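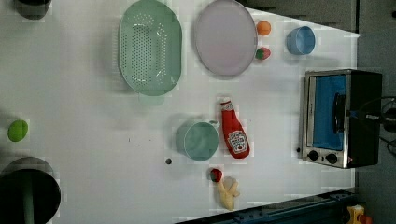

Notice to Residents of Harries House

The management of Harries House wishes to inform all residents that the shared kitchen on the second floor will close at the end of March. Residents are asked to remove their belongings from the cupboards by that time. Items left behind will be stored for 30 days and then given away.

The management has received one written reply to this notice. It is reproduced below at the request of its author, Mrs. Viorica Dimitrov, of Room 18.

To the Management:

I acknowledge receipt of your notice. I have lived at Harries House longer than any person now employed by it, and I wish to place certain facts on record.

The kitchen was opened in the winter the river at Uvthorpe froze. The trains had stopped and the shops could not be supplied. Mr. Petus, who then held the lease, unlocked what had been a linen room and had a stove carried up the stairs. Residents brought what they had. I contributed 2 onions and a jar of plums. It was the first evening on which I learned the names of the people who lived on my own hallway.

When the thaw came, no instruction was given to return the stove, and it was not returned.

Your notice states that the kitchen is "not in regular use." I must correct this. I use it each morning at 5, when the bakery across the street lights its ovens and the window turns yellow. My late husband drove the first bus to Leltier and took his coffee standing at that window. I continue to make the coffee. I make enough for one, and have done so for several years, but the hour has not changed.

I do not ask that the decision be reversed. I understand that the building must pay its way and that a bedroom brings in more than a stove. I ask only that the window be left where it is, and that the person who takes the room be told about the bakery.

Respectfully submitted,
V. Dimitrov

Response of the Management

The management thanks Mrs. Dimitrov for her letter. The plans for the second floor have been reviewed, and the window will remain.

The management further advises that the new room has been assigned the number 19. It faces east and will be ready for occupation once the painting is complete. Under the rules of the house, any current resident may apply to transfer to a vacant room before it is offered to the public. An application form is enclosed with Mrs. Dimitrov's copy of this response.

The form was returned the following morning. The time of receipt was entered by the night porter as ten minutes past 5, and a cup of coffee was left on the desk beside it.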